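The Arm in the Back Room

Clive Oakley's workshop closes at nine in the evening, and at ten minutes to nine he is still under the bench with a torch in his mouth, looking for a screw.

"It is always the small one," he says when he comes out.

I came to the shared workshop in Noltden in October to write about people who build robots without being paid for it. I expected a lot of wheels. Clive has no wheels. He has one arm, fixed to the end of a bench, and it has taken most of his free time for the last 11 months.

He calls the arm Wudis. The name comes from a label on a box of old parts he bought from a closing repair shop, and he never learned what it meant. Two motors from that box went into the first version. Neither of them is in the arm today. The shoulder has been rebuilt 3 times, and Clive keeps the old shoulders on a shelf above the kettle, in order, the oldest one to the left.

Before he retired, Clive repaired sewing machines, first for a shop and later on his own. He says the work is not so different. A sewing machine also has to come back to the same place again and again, and when it doesn't, the customer brings it back with an angry face. He learned to write programs only after he turned 60, from library books and from the younger members here, who learned soldering from him in exchange.

What he wants from the arm is simple to say. It should pick up a small part, carry it to a place he has chosen, and put it down there. Then it should do the same thing tomorrow. He would like to use it for sorting the buttons, springs and bobbins that he still has at home in jam jars. There are 86 jars. His wife has asked about them.

For the place he has chosen, he needed some way to talk about places. At first he used pencil marks, but he rubbed them out with his sleeve. Then he tried a printed sheet, which moved each time somebody leaned on the bench. Now it is painter's tape.
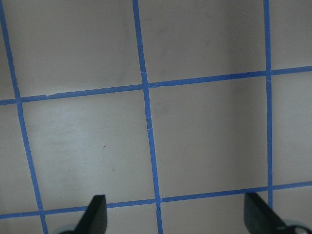

"I did not measure it very well," Clive says. "My daughter told me to use a ruler, and I used my eye." He has decided to leave it. The arm must learn the squares as they are, he says, and when he pulled up one strip to make it straighter, he lost a whole evening's work on the positions. He had to teach it every square again from the start.

The teaching is slow to watch. Clive moves the arm a little with the keyboard, stops, bends down until his chin is nearly on the bench, and moves it a little more. When he is satisfied, he saves the position and writes it also in a school notebook, in pencil. He doesn't trust the computer to remember. Once it did not.

The fingers gave him more trouble than the motors. The first pair were too thick and pushed the springs away before they could close on them. The next pair he made thinner toward the tip, and these ones stayed. He still thinks about putting rubber on the inside. Rudd, the supply store two streets over, sells a thin sheet that could be right, but only in a roll long enough for a hundred grippers, and he is waiting until another member wants to share one.

There is also the question of light. In the late afternoon the sun comes through the side window and the arm's camera has difficulties with it. Clive put up a curtain, an old brown one from home. The woman who builds guitars at the next bench does her varnishing by that same window, so now they have an agreement. Before five the curtain is hers, and after five it is his.

I asked him how often the arm gets it right. He opened the notebook, looked at it for some time and closed it again. On a good night, he told me, it will place a bobbin in the correct square every time until he begins to feel proud. Springs are worse, as they roll. Buttons are the worst of all because they lie so flat.

Another group, the Jikico club, has invited him to bring the arm to their open day in spring. He has not answered yet. It would mean taking it off the bench, and he has only just got it to sit properly.

At nine the lights go off in the front room. Clive has found his screw. It was in the cuff of his trousers, and he puts it into a jar lid beside the keyboard for tomorrow.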